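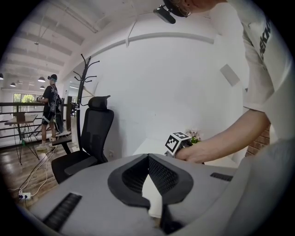
第21期

上个周末把小房间重新弄了一遍，主要是桌子和椅子。之前写过一次搬家，那篇里说这间房先堆东西，结果从十二月一直堆到现在。纸箱清走以后才发现墙面比我记得的要大，全白，对着看久了有点晃眼。靠墙脚有一个灰色插座，位置偏低，椅子推过去正好在它旁边，插充电器要弯腰。我暂时没打算改。

桌子是白色桌面，这次没有换。白桌面的好处是找东西快，坏处是铅笔印和咖啡渍都很显眼。我用湿布加一点洗洁精擦，擦完再用干布走一遍。试过酒精，原先沾的胶能擦掉，但是味道要散很久，后来就只在有胶的地方用。

椅子是黑色网面的，带头枕，有扶手。二手，Tarmo Adomaitis 转给我的，他搬去 Flerkimville，不想带这么大的东西。运费加椅子一共582，我觉得可以。新的同类椅子我在 Clovell 的店里看过，标价2,000，坐上去差别不大，头枕角度稍微好调一些。这把的头枕偏高，我一米六几，往后靠的时候刚好碰到后脑勺上面一点，要把座位升高才合适，升高了脚又要垫东西。现在垫的是两本旧电话簿。

网面椅子要清灰。我的做法是先用吸尘器的小刷头从背面吸，再从正面吸一遍，最后用拧得很干的毛巾擦。坐垫缝里的东西比较难弄，用旧牙刷。扶手用手摸一下就知道脏不脏，黑色的看不出来。

桌子那边放了一小簇粉色的花，带绿叶，颜色很淡。房间里白的、灰的、黑的太多，有一点粉色会好一些。Rahel Frei 来的时候说应该放一盆大的，放地上。我不想放地上，扫地麻烦。

红砖的那一块墙没有动。Kadri 劝我也刷白，说统一。我问了一下刷墙的师傅，砖面吃漆，至少要三遍，还要先上底漆，报价也是2,000，就算了。砖缝里有灰，用硬毛刷刷过一次，掉下来很多粉，建议先在地上铺报纸。我没铺，后来扫了两次地。

还有一件小事。墙上高处那根白色的管线，我原来想用柜子遮住，量了尺寸以后发现柜子要做得很高，不划算。刷的颜色和墙一样，看习惯了也不碍事。旁边那块浅灰色的小方板也就这么留着。

接下来要买的东西：一个脚踏，代替电话簿；一个桌下的理线架；再要一盏台灯，晚上坐在这里光线不太够。台灯看中了 Stirnus 的一款，夹在桌边的，不占桌面。店里说下个月到货，到时候再写。

上一期有人留言问书架的隔板用多厚的。我的是十八毫米，放字典那一层中间有一点点往下弯，别的层没事。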